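Week 6: Regional organizations and their permanent bodies

Reading: course pack, pp. 213 onward. Lukáč's chapter on the Trarkilen talks is optional.

1. Members and observers
Members vote and pay assessed dues. Observers may speak if the chair agrees, but they do not vote.

2. The secretariat
It prepares the agenda, keeps the record and circulates drafts between sessions. The head is usually appointed by the foreign ministers for a fixed term.

3. Joint statements
Most are agreed at working level before the ministers arrive. Compare the two drafts in the pack and mark what was dropped. 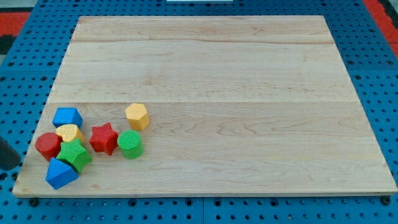
4. For Saturday's seminar
Write around 2000 characters on one observer state and what it gains from attending.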